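Support > Data collection > Two-arm cells > Ticket 239
Reading time: 3 minutes

Opened by: Lachlan Pringle
Status: part fixed, keeping it open

Hello again, it's me with the three-bin job! Short version: the Jistodance recorder is saving episodes with the left and right arm streams out of step, and I only noticed after I'd got a good pile of them in the bag.

The long version. We're collecting pick-and-place examples for the Murín policy, both arms working over a row of bins (blue, red, and the big see-through one on the right), with the head camera looking on. The target is 1000 episodes by the end of November. I was up to 165 and feeling quite pleased with myself when I played a few back on the Varthorpe viewer and saw the left gripper "close" in the joint trace well before its fingers closed in the video. The right arm was spot on in the same episodes, which threw me, as I'd been all set to blame the camera.

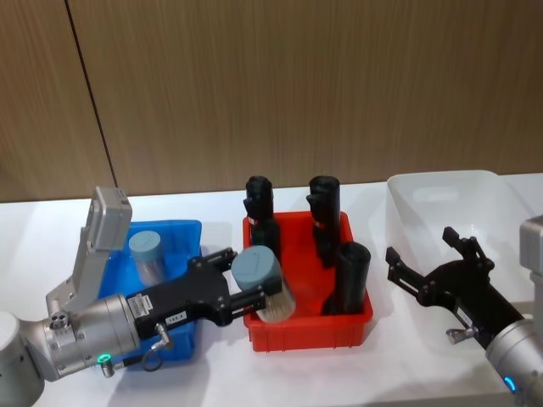 What I tried first, in the order I tried it (please don't judge):

Restarted the recorder. No change.

Restarted the whole cell, both controllers, had a cup of tea. The first two episodes looked fine, then the gap came back, and it grew the longer I kept recording. By the end of the afternoon it was big enough to spot by eye. So it's a drift and not a fixed offset, and I can't just shift everything by one number and carry on.

Swapped the network leads for the two controllers over at the switch. I really thought I'd cracked it there, but the fault stayed with the left arm.

Checked the clock settings. Aha! The left controller had stopped asking the time server for the time. After the last Zaltatance update it went back to its own internal clock, and the recorder trusts whatever stamp it's given. The right one still had its old settings file. I've put the time server address back in on the left, and the next 5 episodes line up properly from start to finish.
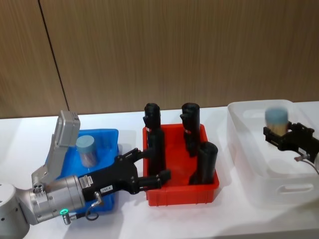 The other half of this ticket is about the labels, and I'd like somebody's opinion before I go any further. At the moment the form gives me one task line per episode, something like "put the container in the clear bin", and that's supposed to cover both arms. That was all right when one arm worked and the other waited its turn. It doesn't hold up when the right gripper has a lidded container over the clear bin and the left one has its fingers either side of a tall black thing in the red bin, because the single line only tells the model about half of what's going on. I've been putting the left arm's bit in the notes box, but I gather the training export drops the notes box completely. Is that right? If it is, I'd much sooner have two task lines, one per arm, with "idle" as an allowed answer.

While I'm moaning, could the names for the objects be a fixed list? I've typed "bottle", "tub", "canister" and "pot" for the same sort of thing depending on how close it was to lunch, and I'm sure whoever comes after me will find a fifth.

Things I haven't sorted:

The old episodes. I've moved the whole batch into a folder called hold_drift and haven't deleted anything. If the left controller kept a log of its own clock we might be able to stretch the stamps back into place, but I don't know where it would live. Happy to be told! If it can't be done I'll record them again, though I'd sooner not.

The update. I don't know if it'll wipe the time setting again next time round. I've turned automatic updates off on both controllers for now and stuck a note on the monitor.

A warning in the recorder. Even a rude little pop-up saying the two arms disagree about what time it is would have saved me a lot of bother.

Added later, same ticket: ran another session after lunch, over an hour without a break, and the left stream still matches the video at the end. I'm calling the clock part fixed. Please leave the ticket open for the two task lines and the hold_drift folder, and if anyone has a script for checking stamps across a whole batch, send it my way and I'll run it tonight.

Lachlan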